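Search this board
Search in: titles only / whole thread
Reading time: 2 minutes

White worktop in a small workroom - regrets?

marrowfat_301
We're redoing the box room as somewhere to sew, mend things and do the dreaded paperwork, and I've rather fallen for a plain white top. The Onier one is my favourite so far, though the Kanudov is 40 pounds cheaper and I do like a bargain. My sister thinks I'm mad and says I'll spend my life wiping it. Has anyone lived with one for a good while?

pegbasket
Oh, do it! I've had white in my workroom for years and I love it to bits. You drop a pin or a tiny screw and there it is, winking at you, whereas on my old dark oak I used to be patting about with my fingertips for ages. The whole room feels bigger as well - mine faces north and it needed all the help it could get.

tansy_lane
I'm going to be the grump, sorry pegbasket. We had white from Chidiac and I couldn't bear it. Every crumb, every bit of thread, and the glare from the lamp gave me a headache by teatime. We went back to beech and I've been happy ever since.

pegbasket
You poor thing, that does sound miserable! I'd blame the lamp a bit, though. Mine is a soft one off to the side and the white goes almost blue-grey towards the back of an evening, quite gentle on the eyes.

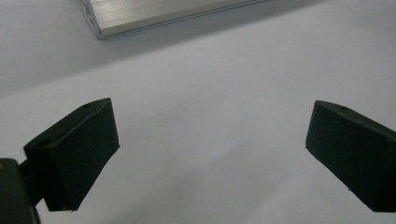

The Workroom Letter, Issue 40, p. 301

Plain white with a bit of silvery, ridged aluminium on it is just my cup of tea, I must say. No pattern to fight with whatever you've got on the go.

marrowfat_301
That's very much the look I'm after, thank you. Does metal mark it at all? I've got a heavy old sewing machine that gets shoved about more than it should.

tansy_lane
Ours did mark, grey streaks mostly. They came off with a damp cloth and a dab of bicarb - but you do have to keep at it.

pegbasket
Felt pads! I bought a bag of 1,000 from Zivgate (don't ask, I misread the page) and I'll be sticking them on things until I'm ninety. Happy to post you a handful.

marrowfat_301
Yes please to the pads. I'm going to get a sample of the Onier and leave it under the lamp for a week before I tell my sister anything.

Last updated: 2025-01-02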